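Progress report to the Carroll Fund, covering the period to the end of March
Prepared by Nusrat Weerasinghe, Alldale Reuse Project

## Where things stand

The returnable cup scheme in Istlow is running at 22 cafes and kiosks, which is the number we gave in our application. The last two joined in the second week of March. One is the kiosk at the bus station, which we had been trying to sign up since the fall. The other is the bakery on Mitier Street, which asked to join after its customers kept bringing in cups from the cafe next door.

We bought 2,000 cups with the first payment. All of them have been put into use except for a reserve kept at the wash site. Losses are higher than we wanted. By the last stock check 191 cups were missing, meaning they had been out longer than the eight weeks we allow before writing one off. A few of these come back later and are put back on the books.

## Cafes

Most of the work this period was visiting cafes. Kamrul Siddiqui made the visits and kept the notes. The main points were:

- Staff turnover is the biggest problem. At several places the person we trained had left, and the new staff did not know how to refund a deposit. We now leave a printed card by the register and repeat the training every other month.
- Smaller places have nowhere to keep used cups. The stacking crates we supplied are too wide for most back counters. We have ordered a narrower crate and will swap them as they arrive.
- Two cafes were rinsing the cups and using them again without sending them to the wash site. They meant well, but our food safety plan does not allow it, and both have stopped.
- The kiosk at the bus station does most of its trade before 8 in the morning. Pickup there has been moved to the early run.

One cafe has asked to leave at the end of its agreement. The owner is retiring and the new tenant has not decided whether to carry on. We have left the crates in place for now.

## Washing and delivery

The wash site in Alldale has kept up with demand. The machine was out of action for one Friday while a pump was replaced, and we covered the gap from the reserve. The repair was under warranty. The water bill has gone up, partly from higher rates and partly from the second rinse we added after complaints about a soapy taste. There have been no such complaints since.

Delivery is still by one van. Deming Lu redrew the route so that the hill cafes are done first and the center last. The driver is now back before lunch on most days, leaving time to sort the returns. Fuel spending is under budget. Parking fines are over budget, and we have applied for a loading permit for the market square. The city has the application and we expect an answer next period.

## Deposits

The deposit was set at one dollar when we started. Several cafes say customers treat this as the price of the cup and take it home. We discussed raising it, but did not want to change it in the middle of the grant year while cafes were still joining. A higher deposit would also mean new stickers, new cards and a change to the register codes at every site.

We propose to try two dollars at four of the cafes for one quarter and leave the others alone. Marloes Bosman has written to the four owners and three have agreed. The fourth wants to wait until her summer staff have started.

## The cups themselves

The large and medium cups are holding up. The small espresso cup is the weak point. It tips over in the crate, the rim chips, and the lid from our first supplier does not sit flat. Cafes that sell a lot of espresso have gone back to paper for it. We have looked at two replacements, both with a heavier base, and have asked for samples in the dark color only, as the pale ones stain.

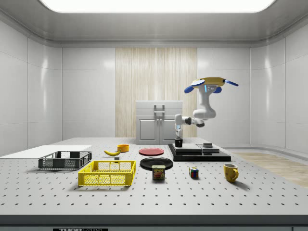 Waltraud Hagedorn would drop the espresso size altogether. Her view is that most people drink an espresso standing at the counter, where the cafe can use its own china, and that money spent on a third size would be better put into replacing lost mediums. She also asked that if we do keep it, we settle on one supplier for cup and lid together.

We have not decided. The espresso cafes are split on it, and we would like to see the samples go through the wash site for a month first. If the Fund has a preference, please let us know before we place an order.

## Money

Spending is within the total for the period. The lines that differ from the plan are:

| Line | Position | Reason |
|---|---|---|
| Cups and crates | Over | Narrow crates not in original plan |
| Fuel | Under | Shorter route |
| Water and supplies | Over | Second rinse, higher rates |
| Printing | Under | Stickers not yet reordered |
| Parking | Over | No loading permit yet |

We ask to move the unspent printing money to cups and crates. This does not change the total. If the deposit trial goes ahead at all sites later, printing costs will come back, and we would put them in next year's request.

## Next period

- Finish the crate swap
- Start the deposit trial at the three cafes that have agreed
- Run the espresso samples through the wash site and report on chipping and staining
- Get an answer on the loading permit
- Hold one evening meeting for cafe owners, at the library if the room is free

The stock sheet and the cafe list are being sent separately. Questions about the accounts should go to Marloes, and anything about the cafes to Kamrul.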